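Notes > Workshop > Money

August, by Illia Lysenko

I promised to write how we plan the budget for the second half of the year, so I try to do it in order.

Our biggest question is fingers. We have 200 left in the equipment line after the service contract, and a spare set for the gripper must come from it. I wanted two sets. Bukola Olatunji wants one set and a box of soft things to grasp, like sponges, because she says we buy too much metal and too little to practice with. I think now she is right, and foam is very cheap.
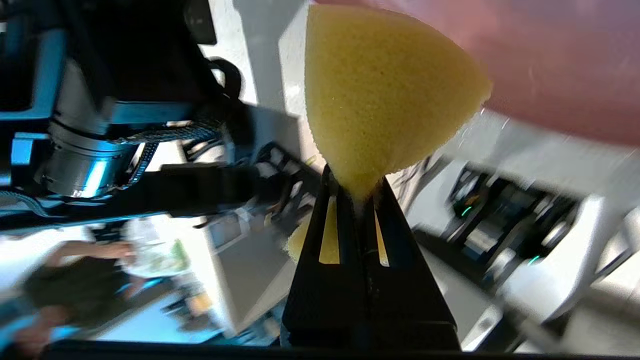
Wálter Palomino answered that cheap objects are fine, but the plan should first have a line for cables, and I had forgotten it completely. So I added the line.

The other large item is a force sensor from Staver. The quote is 1,439 without shipping, and delivery to Branurport takes 4 weeks. This does not fit in the present budget. I moved it to next year and asked if the price can be held until then. They did not reply yet.

Comments

Ese Ekpo: Ask for the shipping price in writing. Ours was a bad surprise.

Tomás Doherty: Do you count the foam as equipment or as supplies? At Cinivside we had to move it twice.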